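14/03/2020

Samstag, und ich sitze trotzdem über der Arbeit, wenn auch nur mit dem Stift. Vorgenommen hatte ich mir, das Bad zu streichen.

Seit Februar steht der Arm in der Versuchsküche. Vorudeo hat ihn geliefert, Ukus hat die Software gemacht, und wenn etwas nicht geht, verweisen die beiden in größter Höflichkeit aufeinander. Bei Stollik heißt er offiziell »Assistenzsystem«. Bei uns heißt er der Praktikant. Das ist ungerecht gegenüber den Praktikanten, die wir hatten, denn die konnten am zweiten Tag ein Croissant anfassen.

Meine Stelle heißt jetzt auch anders. Früher habe ich Öfen geprüft: Tür auf, Tür zu, Knopf nach rechts, Knopf nach links, Blech rein, Blech raus, Strich auf die Liste. 700 Drehungen pro Knopf, dann der nächste. Jetzt bin ich »Prozessbegleitung«. Ich begleite einen Prozess, der dasselbe tut wie ich, nur langsamer und ohne zu seufzen. Das Soll liegt bei 2000 Drehungen, und mein Handgelenk schickt ihm dafür jeden Abend einen stillen Dank. So viel muss ich zugeben: Die Schiene trage ich seit zwei Wochen nicht mehr.

Am Donnerstag war die neue Übungsreihe dran. Ukus möchte, dass er auch den Rest lernt, also Geschirr, Sieb, Gebäck, alles, was im Haushalt neben so einem Ofen herumliegt. Den Tisch decke nun ich. Ich decke ihn morgens, ich decke ihn nach dem Frühstück, ich decke ihn bis zu 20 Mal am Tag, jedes Mal ein bisschen anders, nach einer Tabelle. Meine Großmutter wollte immer, dass ich in die Gastronomie gehe.

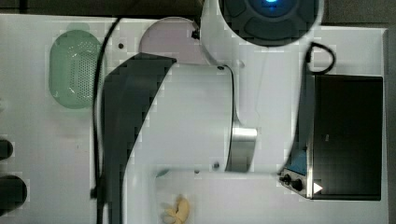
Mein Tisch, von oben. Links das Sieb, rechts der kleine Ofen, dazwischen der Kollege. Gedeckt von mir.

Was ich unterschätzt habe, ist das Warten. Bei der Handprüfung konnte man reden. Vier Leute an vier Öfen, und am Ende der Woche wusste man, wessen Heizung spinnt und wessen Tochter sich schon wieder getrennt hat. Jetzt sitzt in jeder Schicht einer am Tisch und einer am Bildschirm, und dazwischen ist die gelbe Linie, über die man nicht darf, solange er sich bewegt. Er bewegt sich immer. Man winkt sich zu. Die anderen beiden sind in die Verpackung gewechselt, »vorübergehend«, ein Wort, das bei Stollik eine erstaunliche Haltbarkeit hat.

Dafür gibt es neue Tätigkeiten, die in keiner Stellenbeschreibung stehen. Krümel aufsaugen, bevor die Kollegin vom Bildschirm sagt, dass etwas im Weg ist. Kabel gerade legen. Ins Protokoll schreiben, warum angehalten wurde, wobei das Feld dafür 20 Zeichen zulässt. Ich schreibe meistens »unklar«. Letzte Woche habe ich »beleidigt« geschrieben und von Vorudeo eine sehr ernsthafte Rückfrage bekommen, ob es sich um einen neuen Fehlertyp handle.

Gestern nach der Schicht bin ich ins Radulović, Bohnensuppe, der Tisch hinten an der Heizung. Der Löffel lag links, und ich habe ihn, ohne nachzudenken, um eine Handbreit versetzt und in Gedanken »Variante 4« dazu gesagt. Die Suppe war gut.

Montag soll eine Schulung sein, »Zusammenarbeit Mensch und System«, falls sie stattfindet, im Moment weiß ja keiner, was nächste Woche überhaupt noch stattfindet. Der Praktikant ist nicht eingeladen. Farbe fürs Bad fehlt immer noch, Abdeckfolie auch.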